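Firwood Shared Workshop
Shelf-Picking Build, Handout 4: Reaching into a Row

By now the arm is bolted to its base and the shelf unit is up. Tonight we work on the reach, using the lower board.

Before you power on
– Check that the outside cable has enough slack for a full bend of the upper joint.
– Set the speed limit to 11 percent. Leave it there until your path has run clean.
– Keep the stop button in your free hand.

Teaching the path
Save three points for every row: approach, entry and grip. Approach sits well in front of the board. Entry is level with the tops of the boxes. Grip is the only point inside the row, and the wrist should come down to it slowly. Most of the knocked boxes last month came from groups who skipped the entry point and swung straight in.

Rows near an upright are harder. The elbow needs room too – watch it as well as the fingers.
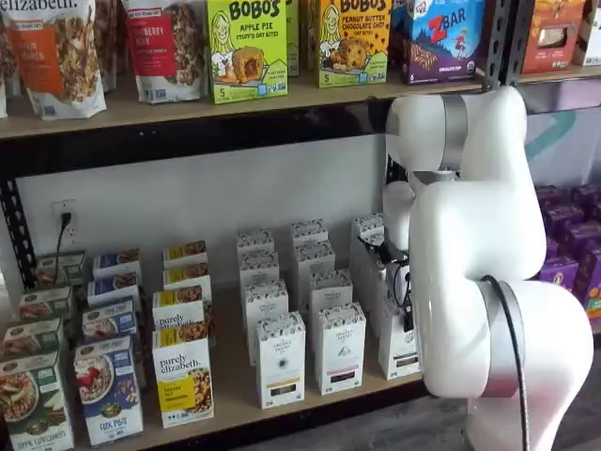
Wait 1000 milliseconds after the gripper closes before you lift. Back out along the same three points in reverse order. If the arm stalls, open the gripper by hand from the menu and start again from approach.

For next time
Save your file in the Ellham folder with your group name. Bring the point list on paper. We start on the upper board at 7 p.m.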